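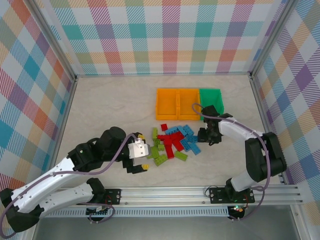 Red, blue and green bricks in front of three open storage bins. Picture: Kerslake Toy Library

Kerslake Toy Library to lend sorted brick sets to families and schools from the new year

2020-12-28

Kerslake Toy Library has announced that loose plastic building bricks will join its lending collection in January. Members will be able to borrow bricks by colour, in open bins, for up to three weeks at a time. The sets will be offered to households, childminders, nurseries and primary schools within the library's area.

The new collection has been made up from bricks donated by the public during an appeal in November. The library received 144 bags and boxes from local families, many of them holding bricks of several colours mixed with other small toys. Everything accepted has been washed, and anything cracked or badly chewed has been taken out.

Until now the library has lent bricks only as part of complete boxed kits. Staff reported that kits were the items most often returned with parts missing, and that members were sometimes anxious about the loss of a single piece. Loose bricks will be lent by weight. A small difference on return will not lead to a charge.

Sinéad Corrigan, Director of Kerslake Toy Library, said: "Families have asked us for plain bricks for a long time. We are grateful to every household that cleared out a cupboard for us in November. The response was larger than we had planned for, and it has taken up most of our back shelves, but we are now in a position to lend the bricks out in good order."

Sorting by colour

The library has chosen to sort the bricks by colour and not by size. The decision followed a trial with nine nurseries and childminders, who were given the same quantity of bricks arranged in different ways. Those taking part found that younger children could put bricks away by colour with very little help, while sorting by the number of studs was slow and was usually left to an adult.

Each colour bin will contain a mixture of long and short bricks, together with some flat plates. Red, blue and green will be available first. Yellow and white will follow once enough pieces have been cleaned. Bricks in other colours will be kept together as a mixed set, which may be borrowed by schools on request.

Areti Zervas, who leads the library's early years work, said: "Tidying up is part of the play at this age. A child who tips bricks on to the floor can also be the one who finds all the blue ones afterwards. We would ask parents to leave the bins within reach and to put them out before the building starts – it makes the end of the session a good deal calmer."

A printed sheet will be supplied with every loan. It suggests tidying one colour at a time, beginning with the colour that has the most bricks on the floor, and checking under furniture before the bins are put away. The sheet also explains how bricks should be cleaned before return. Warm water and a little washing-up liquid are sufficient. Bricks should not be put in a dishwasher or dried on a radiator.

Borrowing arrangements

Members may reserve up to three bins at once. There is no additional fee for households that already hold a library card. Schools and nurseries will pay a deposit, refunded when the bins are returned. The bricks contain small parts and will not be lent for use by children under three.

Brendan Fahy, Lending Manager, said: "We ask only that colours are kept in their own bins when they come back to us. If a few green bricks have found their way in with the red, we can put that right at the desk."

Reservations open on 13 January. Further donations of bricks cannot be accepted at present, as the library has no space left in which to store them. A second appeal will be considered later in the year.

Notes to editors

Kerslake Toy Library lends toys, games and puzzles to 923 member households.

Press enquiries should be addressed to Lizeth Benavides, Communications Officer, at the library's main office.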